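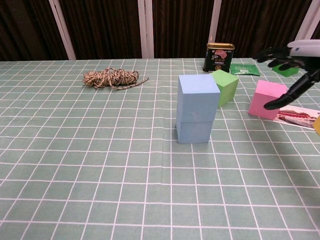 Saturday-ish help wanted at Skoryk, our little supper kitchen

Hi there! I run Skoryk, a small supper kitchen on the ground floor of the old Drultlow building, and I'm looking for one more pair of hands for evening service. We seat 36 when it's full (it usually is by October), and right now it's me, a cook and a very tired dishwasher.

What you'd do: set tables, carry plates, chat with guests, and help me fold napkins while I complain about the oven. Shifts are 5 hours, 3 evenings a week, and pay is $20 an hour plus a fair share of tips. You eat with us before we open, and the soup is good!

I don't need a résumé full of fancy restaurants. If you've worked a school cafeteria or a busy bakery, great. You do need to be okay on your feet and okay with stairs, as the pantry is in the basement.

Drop a note in the mailbox by the side door or come by before we open and ask for the owner. Tell me which evenings you can work and what you like to cook at home.

Posted 2023-04-27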